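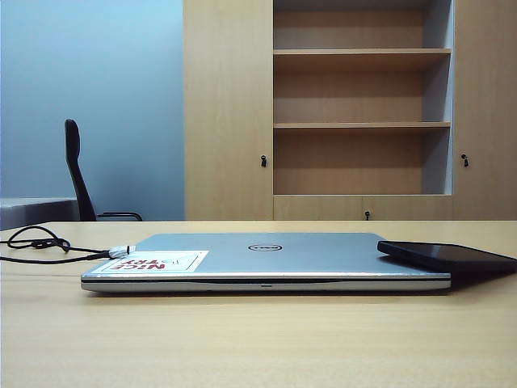
Records Systems Officer (Land and Water Titles)

Drunovum Regional Registry Services
Reference: 2922
Posted: 23 Jun 2021
Status: Full time, fixed term with possible extension
Reports to: Manager, Records and Indexing

About the registry

Drunovum Regional Registry Services keeps land title, water licence and easement records for its member municipalities. The paper holdings consist of bound registers, loose instruments and survey plans. The digital holdings consist of scanned images, an index database and a separate licence ledger that was built by a former contractor and is not fully documented.

The registry is moving all three index sources into a single catalogue. The catalogue software, Marchand, has been installed and is in use for new filings. Older records are still looked up in the earlier database, and staff at the public counter search both systems for each request. The officer appointed to this position will carry out most of the remaining transfer work.

Purpose of the position

The Records Systems Officer prepares, checks and transfers index data, maintains the link between each index entry and its scanned instrument, and answers technical questions from counter staff. The work is mostly done at a desk with a laptop and a second screen. A smaller part takes place in the vault, where original registers are consulted when a scan is missing or cannot be read.

Duties

Extract index entries from the earlier database in batches, and prepare them for loading into Marchand under the registry's field rules.

Compare parcel identifiers, instrument numbers and registration dates against the scanned instrument. Where the two disagree, the instrument prevails and the correction is logged with the officer's initials.

Identify duplicate entries, including those created when a register was rebound and its pages renumbered.

Maintain the table of superseded municipality names and boundaries. Names are never overwritten. The earlier form is kept and cross-referenced to the current one.

Load approved batches, review the error report and return rejected entries to the working file.

Reconcile the water licence ledger with the title index. A licence may attach to a parcel, to part of a parcel or to a named person, and the ledger does not always state which.

Write short procedures for counter staff when a search method changes.

Respond to requests from surveyors and legal offices that cannot be resolved at the counter. The service standard is 10 working days.

Retrieve and reshelve registers. Some volumes are heavy and are stored above shoulder height. A platform ladder and a book trolley are provided.

Take part in the January stock check, during which the vault is closed to the public.

Required qualifications

A diploma or degree in records management, library science, geography, information systems or a related field. An equivalent combination of training and paid work will be considered.

At least 4 years of experience with structured records, of which part must have involved moving data from one system to another.

Working knowledge of SQL, sufficient to write joins, find orphaned rows and explain the result to a colleague who does not use it.

Ability to read cursive handwriting in English. Shortlisted candidates will be given a page from a nineteenth-century register to transcribe.

Careful written English. Correction notes become part of the permanent record and may be read in court.

Useful but not required

Reading knowledge of French. Several of the older river lot grants were drawn up in French and indexed in English by clerks who translated as they went.

Familiarity with legal land descriptions, including metes and bounds.

Experience with Kemix or another optical character recognition package.

A valid driver's licence. The off-site store at Tronura is not served by public transit and is visited when a register held there is requested.

Conditions of work

Hours are 37.5 per week, worked between 7:30 a.m. and 5:30 p.m. by agreement with the manager. Up to two days per week may be worked from home after the probation period. Vault work, counter support and anything involving an original instrument must be done on site.

The registry supplies a laptop for work use. Title data may not be copied to personal equipment or to removable storage. Equipment is returned at the end of the term.

The vault is kept at 18 degrees with controlled humidity. Pens, food and drinks are not permitted past the inner door. Pencils and foam book supports are kept at the reading table.

The initial term is two years. Extension depends on the state of the water licence reconciliation, which is the least predictable part of the project. The position is graded at Level 6 of the registry pay scale, with the starting step set according to experience. Benefits include extended health and dental coverage, a defined contribution pension and three weeks of vacation in the first year.

Training

The first month is spent with Trevor Kowalchuk, Senior Indexer, on the numbering systems used in the registers. There are three of them and they overlap. Maëlle Arsenault supervises the French-language instruments and will review any correction made to that series until the officer has been cleared to sign alone.

Database access is given in stages. New staff have read-only access to the live catalogue and full access to a test copy. Permission to load batches is granted by the manager after a supervised load has been completed and its error report cleared.

How to apply

Send the following as a single PDF, quoting the reference number in the subject line:

1. A covering letter of no more than two pages. Describe one data transfer you worked on, the main fault you found in the source data and how you dealt with it.

2. A résumé.

3. Names and contact details for two referees, at least one of whom has supervised your work. Referees will be contacted only after the interview.

Do not send transcripts or certificates at this stage. Applications may be submitted by email or left at the registry counter in a sealed envelope marked for the attention of Yolanda Ticona, Human Resources. Applications received after the posting has been removed will not be assessed.

Selection

Applications are screened against the required qualifications only. The useful qualifications are considered when candidates are otherwise ranked equally.

Shortlisted candidates will be asked to attend for one half-day, consisting of the transcription exercise, a practical exercise on a sample data file and a panel interview. The sample file contains 47 index entries with known faults. Candidates are asked to report the faults they find and to state which could be corrected from the file alone and which would need the instrument. Finding every fault is not a condition of appointment. The exercise is done on a registry computer, and a spreadsheet program and an SQL client are both available – use either or both.

The panel will consist of Muchen Du, Manager, Records and Indexing, Yolanda Ticona and one member of the indexing staff. Candidates who require an adjustment to the exercises or the interview, including large print or additional time, should say so when the date is confirmed. Travel costs within the region are reimbursed on receipt.

The successful candidate will be asked to provide a criminal record check and to sign the registry's confidentiality undertaking before the start date.

Questions about the duties may be directed to Muchen Du. Questions about pay, benefits or the application process go to Yolanda Ticona. The full position description and the current pay scale are available from the registry counter on request.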